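Home > Forums > Kitchens and Fitted Furniture > Wall Units

Fixing heights and rail loading for wall units on a stud partition

Started by plumbline_dk, February 8, 2024

plumbline_dk wrote:
Replacing the wall units along one side of a galley kitchen. The wall is a timber stud partition, plasterboard both faces, studs at irregular centres where somebody has filled in an old doorway. The units are Truston carcasses, 18 mm board, hung on the usual two-part steel bracket and continuous rail. Two questions.

First, the rail. The instructions want a fixing every 300 mm. I can only hit a stud at about half of those positions. Is it acceptable to use cavity anchors in between, or do I need to open the wall and fit noggins?

Second, the height. Worktop will finish at 910. The plan supplied with the units shows the underside of the wall units 450 above that. My other half is short and would like them lower.

gatepost wrote:
Noggins. Cavity anchors are rated in shear on new board in a test rig. A full unit of crockery puts a pull-out load on the top fixing, and that's where plasterboard is weakest. Cut a strip out behind the units where it won't be seen, fit 100 x 47 between the studs, screw the board back and fill.

orla_fitsit wrote:
Disagree that it's always needed. If the rail is continuous and you have a stud at each end of every carcass, the rail spreads the load and the anchors in the middle are doing very little. I have hung runs like that and gone back years later with nothing moved. Where I would insist on timber is at the filled-in doorway, as you don't know what's in there.

gatepost wrote:
"Nothing moved" isn't a calculation. Take a unit 300 deep with 40 kg in it, plus the carcass. The centre of the load is 150 or so off the wall and the bracket sits near the top, so the bottom edge bears on the board and the top is levered out. The rail will spread that if it's stiff. The thin rail supplied with budget ranges isn't stiff.

orla_fitsit wrote:
With a unit 720 high the lever arm between bracket and bottom edge is close to 700. 40 kg at 150 over 700 is under 9 kg of pull-out across the whole carcass. The weight going straight down is the larger figure by a long way. Work it through before telling him to cut his wall open.

gatepost wrote:
Fair on the arithmetic. I'd still put the timber in. He has the old units off and it's half a day.

plumbline_dk wrote:
Measured the rail, it's 2 mm steel. I'll open up the doorway section and decide on the rest when I see the studs. Any views on the height?

naseri_joinery wrote:
450 is a convention. Check the hob first, as the clearance to anything beside or above it is set by the hob maker and overrides what you'd like. Away from the hob, 420 is workable if your kettle and mixer fit under with the lids up. Our workshop (Naseri, we do mostly doors and panels) gets asked for 400 and I advise against it. You lose sight of the back of the worktop when standing close.

Also decide now where your open sections go. An open compartment can take a lower shelf than a closed unit because there's no door edge to catch your head. It does want a scribed back, and the end panel should be fixed before the carcass beside it is pulled up tight.

plumbline_dk wrote:
Useful, thanks. There is one open section in the plan, at the left-hand end against the tall panel, with a glazed unit next to it. Layout as it stands, in the Rillano blue:
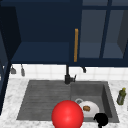

orla_fitsit replied that the end panel is what will govern the job. If it goes in first and it's out of plumb by even 3 mm, every door gap after it will show the error. Set the panel with a level on the front edge and on the face, pack behind it, and only then mark the rail line. She would also start the rail from the highest point of the worktop and not from the floor.

gatepost wrote:
Agreed on the panel. Not on marking from the worktop, if the worktop isn't in yet. Strike a laser line at 1630 from the highest point of the floor, work up and down from that, and write the offsets on the wall.

orla_fitsit wrote:
Why 1630?

gatepost wrote:
It falls mid-height on the units, so the line stays visible while you fix the rail, and you can check both the top and the bottom of each carcass against it. Any figure in that region will do.

naseri_joinery wrote:
Glazed units: hang the carcass, load it, leave it a few days, then do the final adjustment on the doors. Glass doors are heavier than they look and the hinges settle. Three hinges per door if the height is over 900.

Leave 10 mm at the far end for a scribe. People run the units wall to wall on paper and then find the plaster is thicker in one corner.

tilehand wrote:
Can I put in a word for tiling after the wall units are up. Full-height tiling behind them is wasted adhesive and it puts another 6 mm or more between the rail and the stud, so your screws are shorter than you think.

gatepost wrote:
Depends on the open section. If it has no back you need tile or paint behind it and you need to decide beforehand.

plumbline_dk wrote:
It has a back. Doorway section opened this afternoon: two studs at 560 centres and nothing between. Noggins are going in across the whole run. Height settled at 430. Will order the Emau end caps for the rail and start in March when the sparks has moved the sockets.

orla_fitsit wrote:
Get the under-unit lighting cable brought through before the board goes back on.

Page 1 of 1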